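Fragen und Antworten zu Schreibtischen und Böden

Stand: 3/26/26

Auf dieser Seite beantworten wir Fragen, die uns zur Einrichtung und Pflege der Arbeitszimmer von Lellow regelmäßig erreichen. Es geht um den weißen Schreibtisch mit Ausschnitt, den Rollcontainer und den Boden in Fischgrätoptik. Fragen zu Lieferung und Rechnung finden Sie im Kundenbereich.

Schreibtisch

Wie bekomme ich graue Schlieren von der weißen Platte?

Die Platten haben eine matte Oberfläche. Darauf sieht man Abrieb von Unterarmen, Taschen und Gerätefüßen früher als auf einer glänzenden. In den meisten Fällen reicht ein Mikrofasertuch mit lauwarmem Wasser und einem Tropfen Spülmittel. Danach mit klarem Wasser nachwischen und trockenreiben. Bleibt ein Schatten stehen, den Vorgang wiederholen und das Tuch einige Minuten aufliegen lassen.

Darf ich einen Schmutzradierer verwenden?

Nein. Schmutzradierer schleifen, auch wenn sie sich weich anfühlen. Auf matten Platten entstehen dadurch glänzende Stellen, die sich nicht mehr entfernen lassen. Dasselbe gilt für Scheuermilch und für die raue Seite von Küchenschwämmen.

Wo etwas länger gestanden hat, ist die Platte heller. Ist das ein Mangel?

In der Regel nicht. Unter einem Monitorfuß oder einer Schreibunterlage setzt sich weniger Schmutz ab als daneben, und der Unterschied fällt erst auf, wenn der Gegenstand weg ist. Reinigen Sie zuerst die gesamte Platte, nicht nur den Rand der hellen Stelle. Wenn der Umriss dann noch zu erkennen ist, schicken Sie uns bitte ein Foto bei Tageslicht.

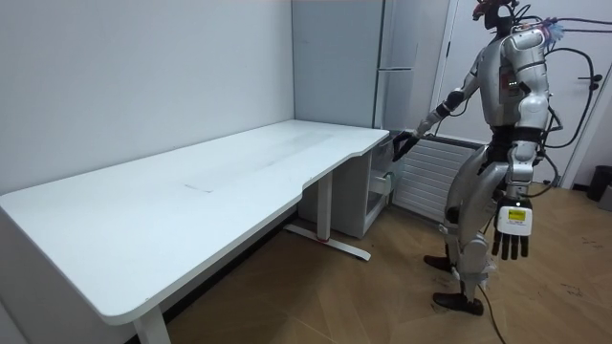
Schreibtisch mit matter weißer Platte, gerundeten Ecken und Ausschnitt an der Vorderkante

Wozu dient der Ausschnitt an der Vorderkante?

Man sitzt näher an der Platte und kann die Unterarme seitlich ablegen. Der Stuhl sollte mittig vor dem Ausschnitt stehen. Wer lieber seitlich sitzt, etwa wegen eines zweiten Bildschirms, nimmt besser die gerade Ausführung – ein nachträglicher Tausch der Platte ist möglich, das Gestell bleibt dasselbe.

Passt ein Rollcontainer unter die Platte?

Ja, der Container Gonetti ist für die Tische von Lellow vorgesehen. Stellen Sie ihn so weit zur Seite, dass die Knie frei bleiben und sich die Schubladen ganz ausziehen lassen. Bei Containern anderer Hersteller messen Sie bitte vorher die Höhe unter der Platte, und zwar an der niedrigsten Stelle. Das ist meistens die Querstrebe.

Die Schublade schließt nicht ganz. Was kann ich tun?

Schublade herausnehmen und nachsehen, ob etwas dahinter gefallen ist. Das ist der häufigste Grund. Danach beide Schienen trocken auswischen. Bitte kein Speiseöl und kein Fett auftragen, beides bindet Staub. Hakt die Schublade weiterhin, ist meist eine Schiene verbogen. Ersatzschienen gibt es paarweise unter der Teilenummer 381.

Der Tisch wackelt.

Prüfen Sie, ob alle 4 Stellfüße Kontakt zum Boden haben, und drehen Sie den betreffenden Fuß heraus. Wackelt der Tisch danach noch, die Schrauben zwischen Gestell und Platte über Kreuz nachziehen. Nicht mit dem Akkuschrauber, die Gewinde reißen sonst aus.

Boden

Womit wische ich den Boden in Fischgrätoptik?

Nebelfeucht, also mit einem gut ausgewrungenen Tuch. Vorher saugen, damit keine Sandkörner über die Fläche gezogen werden. Für die laufende Pflege genügt der Neutralreiniger Clenness in der Dosierung, die auf der Flasche steht. Eine höhere Dosierung reinigt nicht besser und hinterlässt einen Film, auf dem man jeden Fußabdruck sieht.

Auf dem Boden ist Schrift von einem Stift. Geht das wieder weg?

Das hängt vom Stift ab. Wasserlösliche Tinte lässt sich mit Neutralreiniger abwischen. Bei Permanentmarker hilft oft etwas Spiritus auf einem weißen Tuch. Testen Sie an einer verdeckten Stelle, ob die Oberfläche das verträgt, und arbeiten Sie von außen nach innen. Sitzt die Schrift über einer Fuge, bitte nur tupfen, sonst zieht die Farbe in den Spalt.
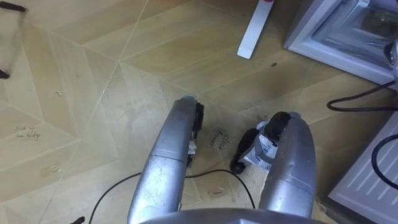 Kleine dunkle Punkte und blasse Wischflecken behandeln Sie zunächst wie normale Verschmutzung. Eingetrocknetes lässt sich oft mit einem feuchten Tuch anlösen. Metallspachtel und Klingen gehören nicht auf den Boden. Bei Kleberesten von Etiketten oder Klebeband können Sie einen Föhn auf niedriger Stufe nehmen und den Rest mit dem Fingernagel abschieben.

Wie verlege ich Kabel, die quer durch den Raum laufen?

Am besten gar nicht quer. Führen Sie Kabel an der Wand entlang und befestigen Sie sie an der Sockelleiste. Wo das nicht geht, hilft eine flache Kabelbrücke. Das Kabelset Nzioka enthält eine Brücke, Klettbänder und Clips für das Tischgestell. Klebeband direkt auf dem Boden empfehlen wir nicht, auch nicht für kurze Zeit.

Muss ich beim Verschieben von Haushaltsgeräten etwas beachten?

Ja. Stecker ziehen, Kabel hochbinden und das Gerät auf Filz oder eine alte Decke stellen. Nicht kippen und auf einer Kante drehen, das gibt Druckstellen. Bei einem Kühlschrank beachten Sie zusätzlich die Anleitung des Herstellers, vor allem zur Wartezeit bis zum Wiedereinschalten.

Wohin mit Papier und Verpackungsresten?

Leere Tütchen und Papierschnipsel vor dem Saugen von Hand aufheben, sie verstopfen sonst das Rohr. Beutel mit Montageschrauben bitte erst wegwerfen, wenn der Tisch steht und nichts mehr übrig ist.

Ersatzteile und Kontakt

Gibt es Reparaturfarbe für abgestoßene Kanten?

Für das weiße Gestell ja, als Lackstift. Für die Platte gibt es keine passende Farbe, weil sich Matt und Glanz immer unterscheiden. Bei größeren Schäden bieten wir eine Ersatzplatte zum reduzierten Preis an.

Welche Angaben brauchen Sie für eine Reklamation?

Die Bestellnummer, ein Foto der ganzen Fläche und ein Foto der Stelle aus der Nähe. Die Bestellnummer steht auf dem Lieferschein oben rechts. Bei Böden bitte auch angeben, womit zuletzt gewischt wurde.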